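Review: The Zuvia Two-Arm Bench Robot, Seen at the Bonetti Open Day
Jan 26, 2021

I drove 27 miles to the Bonetti open day for one reason: I wanted to see the Zuvia work up close before I even thought about putting my shop's money into it. We ship small bottles and tubes all day long, and boxes are the part everyone hates. So of course I parked myself at the box table and stayed there for 50 minutes (I skipped the Ciller talk completely, sorry!).

First impression — it's smaller than the brochure makes it look. Two arms on one rail, cameras at the wrists, and purple cables hanging in big loose loops. I'd want those tidied up before it came anywhere near my packing bench.
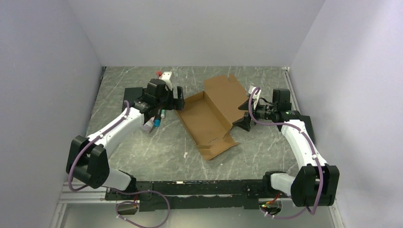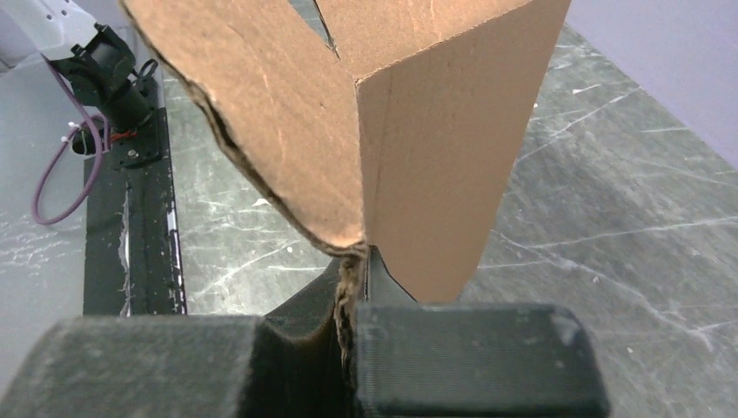 Cardboard, up close from the wrist.

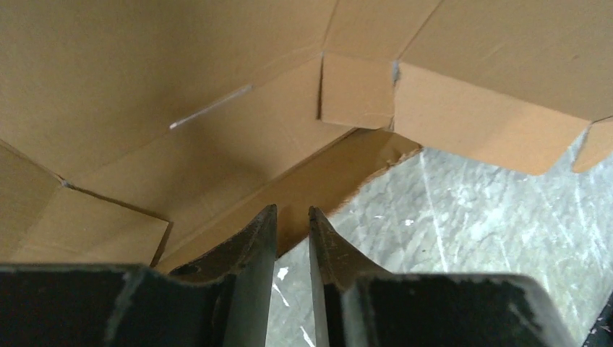
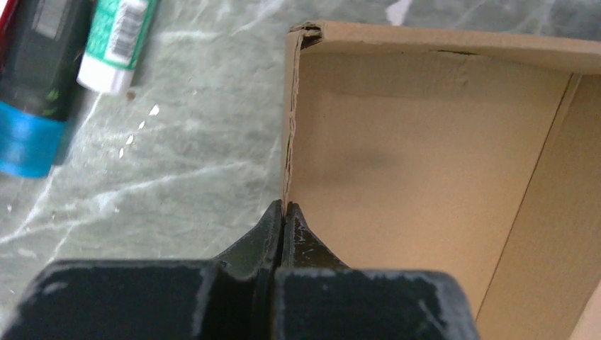 What I liked most was being able to watch the wrist views on a monitor beside the table. You learn a lot that way about how hard a floppy flap is for a machine! My hands do it without me thinking, and I caught myself leaning in and rooting for the thing like it was a ball game.

Now the gripes. The fingers are hard and chunky, and I'd love to try something softer on thin board. The demo was also slower than I'd hoped, and the guide couldn't tell me what a spare set of fingers costs. The Yazdani stand next door had its prices printed on a card, $411 for a basic gripper and $1,311 for the fancy one, and I really appreciated that.

Would I buy the Zuvia? Not this year. For a school or a lab I think it's a lovely setup, easy to walk around and easy to follow. For a little shop like mine it needs more speed and a proper price list. Bonetti is running another open day in March, and I've already signed up — this time I'm bringing a few of our own boxes and asking if they'll let me put them on the table.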